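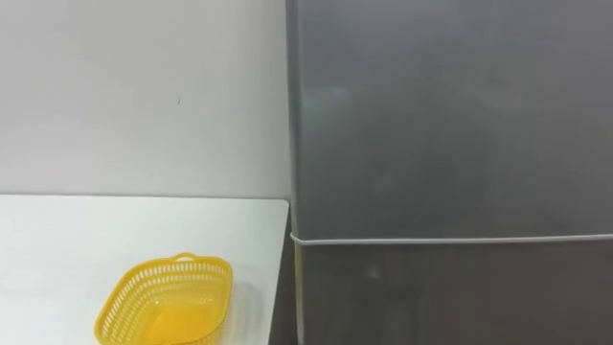
Station check before recording, kitchen bay 3

Filed under: Data Collection / Checklists

Go through this before the first take of each shift and again after any change to the furniture. Write a comment even when the item passes.

1. Table. Clear except for the yellow basket. Wipe down between operators.
Comment: OK.

2. Basket. Empty at the start, handle end toward the wall, lying at a slant to the table edge. The starting angle should change from take to take.
Comment: Angle is fine. Last week's batch had 13 takes in a row with the basket square to the table — those are marked as repeats and will not go into training.

3. Gap between table and refrigerator. Keep it narrow, but the two must not touch.
Comment: OK. Put tape on the floor at the table legs so the gap can be set again after cleaning.

4. Refrigerator. Both doors fully closed. Check the seam between them by eye.
Comment: Closed. The gray finish picks up soft reflections. Operators should wear the plain dark shirts from the Zustov box.

5. Wall. No posters, notes or cables.
Comment: One small dark mark on the wall. Leave it alone until the set is finished. If it gets painted over halfway through, log the take number.

6. Lighting. Overhead lights only, no desk lamps.
Comment: Even, no hard shadows. Pass.

7. Head camera view. Wall, table and refrigerator all in view before the arms come up.
Comment: The near side of the basket is out of view. Acceptable for a start position, but tilt down a little for the placing takes.

8. Take count. 25 good takes per task, 9 tasks per shift. Failed grasps are kept and labeled as failed.
Comment: Labels for task 4 still missing from the Trovwood folder.

9. Emergency stop. Press and reset once per shift, with the arms unloaded.
Comment: Done, both buttons.

Checked by: Ebuka Akande, September 2026
Open items: 7, 8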